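Looking After a Gripper

By Vaida Luik
Sun 17 April

A gripper is the part of a robot that does the holding. It is the robot's hand. Some grippers are bolted to the end of a robot arm. Others are made to be held by a person, so that the person can pick things up with the gripper while a camera on it records each move. Later, a robot can learn from those recordings.

Grippers get a lot of use, and like a bicycle or a pair of scissors they need looking after. Sumathi Chowdary does that job at a workshop in Prerton. She takes care of the hand-held grippers before they go out and after they come back.

What is inside a gripper?

The hand-held kind has two fingers. They are not bendy like yours. Each finger is made of stiff bars joined together so that they can swing. Engineers call a set of joined bars a linkage. If you have ever opened a folding umbrella, you have seen a linkage at work. Push one part and the other parts move with it.

The places where the bars join are called pivots. Your elbow is a pivot and so is the hinge on a door. At some of the pivots there is a small metal ring called a bushing. A bushing sits in a hole and gives the moving part something smooth to turn on. Without one, plastic rubs on plastic and the hole slowly gets bigger. When the hole is too big, the finger wobbles.

At the ends of the fingers are the fingertip pads. These are the parts that touch whatever is being picked up. The pads on Sumathi's grippers can be taken off and changed.

Checking the screws

The first thing Sumathi checks is the screws. Every time a gripper opens and closes, the screws get a tiny push. One push does nothing. Thousands of pushes can make a screw turn a little and work its way out.

She uses a small screwdriver and goes around the gripper in the same order every time, left finger first. If a screw turns easily, she takes it all the way out and puts a drop of thread glue on it. Thread glue is a liquid that sets hard and keeps a screw from coming loose by itself. Then she puts the screw back and leaves the gripper on the shelf overnight.

A screw can also be too tight. If a pivot screw is pressed down hard, the bars cannot swing. Sumathi tightens it until it stops, then turns it back a tiny bit and moves the finger with her thumb. It should swing without sticking.

Cleaning off the fluff

Cloth is hard work for a gripper. It is soft, it changes shape when you pull it, and it leaves fluff behind. Fleece is one of the worst. Little threads get into the pivots and wind around them like hair around a brush.

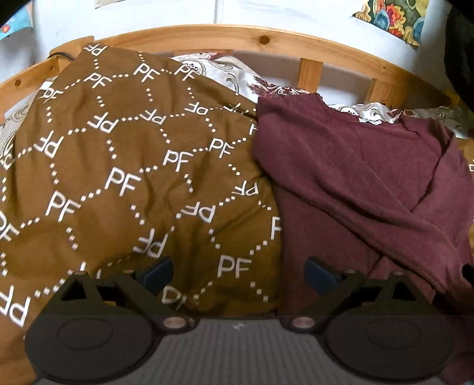
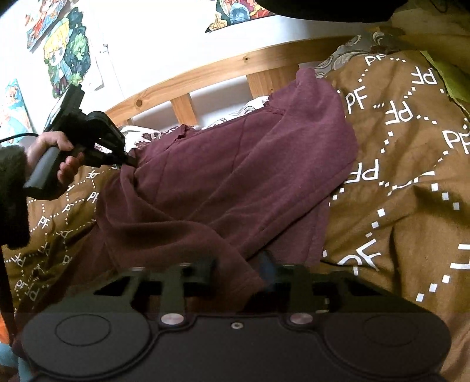
Hand-held grippers at work with maroon fabric on a bed. The cover with the letters "PF" is in both pictures.

Sumathi gets the fluff out with tweezers and a dry paintbrush. She does not use water, because water can get into the electronics and can make metal parts rust. For sticky dirt on the pads she uses a cloth with a little rubbing alcohol on it, and she waits until the pads are dry before she tests them.

She looks at the camera too. A fingerprint on a camera lens makes everything blurry, and a blurry recording is not much use to a robot that is trying to learn where the edge of a blanket is. The lens gets its own soft cloth, kept in a bag so that it stays clean.

Changing the pads

Pads wear out. A new pad has a surface that grips well. An old one goes shiny, and then cloth slides out from between the fingers. Both pads are changed together, even if only one of them looks worn. An old pad and a new pad do not grip the same way, and the cloth can twist as it is lifted.

Sumathi keeps 40 spare pads in a drawer. When a pair comes off, she writes the date on a card with a number for that gripper. The card for gripper 53 is nearly full. It was the first one the workshop bought, and it has been to Usbridge and Kurholm and back.

Lining up the fingers

After new pads go on, the fingers have to meet in the middle. Sumathi closes the gripper slowly on a strip of paper. If the fingers are lined up, the paper stays flat and is held tight. If one finger is ahead of the other, the paper bends to one side.

To fix this, she loosens a screw near the base, moves the finger over, and tightens the screw again. Then she tries another strip. Some days it works the first time. Last October one gripper took her a whole morning, and the trouble was a bushing that had gone in crooked.

The last test

The last test is the sock test. Sumathi puts a sock on the bench, picks it up with the gripper, holds it in the air and lets go. She does this 40 times. If the sock slips out more than 2 times, the gripper goes back to the start and she checks everything again.

Tirta Siregar, who uses the grippers most, asked her why she picked a sock. She told him it was what she had in her bag. Now there is a special one, blue with a hole in the toe, and it hangs on a nail by the bench.

Try it yourself

You can make a simple linkage with four strips of stiff cardboard and four paper fasteners. Ask an adult to help you make a hole in each end of every strip. Lay the strips in a square and join the corners with the fasteners. Now push one corner and watch what the others do.

Next, make one of the holes bigger by wiggling a pencil in it. Put the square back together and push again. That corner will be loose, and the square will not move as neatly as it did before. The same thing happens to a finger with a worn pivot.

Words to know

Bushing: a small ring that a moving part turns in.
Gripper: the part of a robot, or a tool, that holds things.
Linkage: bars joined so that moving one moves the others.
Pad: the part on a fingertip that touches the object.
Pivot: a point that something turns around.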